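Visit to the Dafis picking lab, Carkthorpe

Posted 1/26/23

Our group has been trying to get into Dafis for a while, and this winter they finally ran an open afternoon. There were 18 places and all of them went. I had one, and I promised to write it up for the members who missed out.

Getting there is easy enough. The building is on the Kelum side of Carkthorpe, past the tile warehouse, and it looks like every other unit on that road. Parking is at the back. There is no sign on the front door, so three of us walked past it and had to be called back from the gate. You sign in, you get a sticker and a pair of safety glasses, and you leave your bag in a locker. Coffee was in the hallway and it was better than expected.

Eluned Jarman runs the lab and gave the opening talk, which lasted a little longer than planned. Dafis works on picking, meaning the job of getting one object out of a pile of mixed objects and putting it somewhere else. They started with boxes coming off a belt. Boxes are mostly solved, she said, and the money is now in everything that isn't a box. Their current project is called Skakerora. It has been going for two years and it covers household goods of all kinds: soft, hard, see-through, hairy, very small. The full set of test objects is 104 items, kept on shelving along one wall and labeled by shelf. A lot of it came from a dollar store. She passed a tray of it around during the talk and people picked things up and squeezed them, which I think was the idea.

After the talk we were split into two groups. Mine went to the robot cells first. There are several, set up on tables and on the floor with walkways marked between them, and you stand behind a line while the arm is powered. Sorcha Ní Chonaill looked after our group. She set up the first run, started it from a laptop and talked us through it while it went. The robot moves more slowly than I had pictured. It goes over the bin, stops, and then comes down. Someone asked if it could go faster and she said yes, but not with visitors in the room.

The cell we spent the most time at uses two bins clamped side by side. The arm picks from one and drops into the other, and when the first is empty it turns around and works the other way. This means it can be left running without a person refilling it.

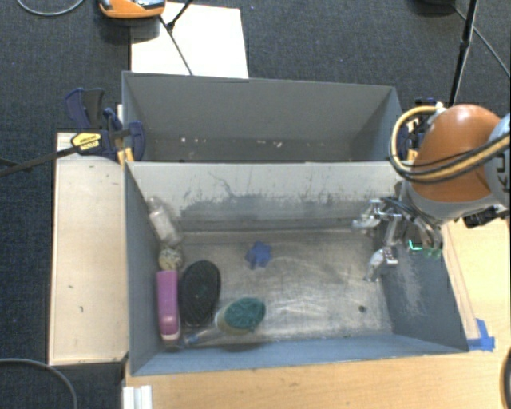

The two-bin cell, with the gripper over the right end of the front bin and most of the objects at the left.

People asked about the state of the bin. The scrapes come from fingers touching down, and Sorcha said the bins get replaced when they start to bend and not before. She was more interested in talking about the clear bottle. Clear plastic is a problem for the cameras, which tend to see the wall behind it or a reflection, so the software can be wrong about where the bottle begins. The black bristly item is hard for a different reason: very little light comes back from it. The little blue star is easy to see but leaves the fingers almost nothing to close on. Objects near a wall are also harder than objects out in the middle, as the gripper has to find a way down that doesn't put a finger into the side of the bin.

She then gave us some numbers. A session is 31 pick attempts, after which the log is saved and someone looks through the failures by hand. Each failure gets a code. The most common code is a grasp that closes on air, and the second is a drop on the way over. I asked what counts as a success and it is simply that the item ends up in the other bin. It doesn't matter how it lands.

We watched the better part of a session. The room got quiet during the picks — there is something about waiting for the fingers to close — and there was some clapping at the first good one. I lost track of the score after that and was mostly watching the hose, which swings more than you would think.

The second half was the workshop, where they make finger tips and brackets. I took fewer notes here. They print most of the prototypes in plastic and only go to metal when a shape has lasted a few weeks. There was a drawer of broken ones that we were allowed to go through. If you like hand tools, the bench in the corner is worth a look.

Questions at the end ran over. One person asked about jobs and was told two openings will be listed in February. Another asked if the software will be released. Parts of it may be, no date given. I asked about school groups and Eluned said they take them, but no younger than high school, and no more than a dozen at once.

A few practical points if you go. Wear flat shoes. Photos are fine in the cells but not in the workshop. The lab is warm, and there is nowhere to sit in the first hour. Allow a full afternoon and eat beforehand, as the nearest place for lunch closes early.

They plan to run another one in the spring. Names go on the list by email, and I have the address if anyone wants it.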